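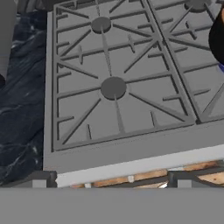 Figure 10.1 Gas cooktop with two grates side by side, computer rendering.

Chapter 10
Writing the Life of a Grandparent

In the previous chapter you worked with persons whose lives are already described in printed sources. Now we turn to a person whom almost no source describes. Most students choose a grandmother or a grandfather, and this is a good choice, but it brings difficulties which a biography of a famous person does not have.

The first difficulty is the dates. A family usually knows the birthday of a grandmother very well and the year of her birth less well. In the town of Hultham, where many of the exercises in this book are placed, the parish register and the school register often differ by one year for the same child. When two records differ, write down both of them, with the name of the record beside each. Do not choose the one that fits better with your story.

The second difficulty is the place. People say "she was from Hultham" when she was born in a village near it and came to the town as a girl of 16. Ask where the person slept at night, and in which years. This question sounds strange, but it gives better answers than "Where did she live?"

The third difficulty is you. You remember the person from your own childhood, when she was already old, and this memory wants to fill the whole text. Look at how Isla Cartwright begins the life of her grandmother:

"My grandmother worked in the office of the Lumenta lamp works before she was married, and again after my mother started school. I knew only the woman who retired from there. The younger one I had to ask for."

Notice that the writer appears only in the second sentence. She says plainly what she knows from herself and what she had to learn from others. We will return to her text in section 10.3, where she describes a disagreement with her uncle about the wedding year.

What you will need

A family tree with at least three generations, also if it has gaps. One long conversation with a relative, recorded or written down the same day. Two written records, for example a certificate and a letter.

The finished biography should have between 700 and 900 words. The list of sources is not included in this number.

Before you read on

Write five sentences about the person you have chosen, without looking anything up. Mark every sentence for which you could not name a source. Keep this page – you will need it again at the end of the chapter.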